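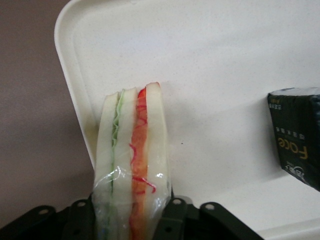
Lindemann Court

Lindemann Court is a block of 40 rented flats on the north side of Plilemow, and I lived there for six years, so take my fondness into account. It was put up by Himik, a building firm that had mostly done warehouses (you can tell from the stairwells!).

Layout

There are four floors and no lift. Most flats have one bedroom, a galley kitchen and a balcony just big enough for a chair. Mine was 363 square feet, which felt fine until I bought a sofa.

Running of the block

Fukano took over the lettings after Himik sold up, and brought in the rule that bikes stay out of the hallways. People grumbled, me included, but the bike shed they built is decent.

Heating

All the flats share one boiler, so the radiators come on at 6 whether you like it or not. I slept with the window open right through to May.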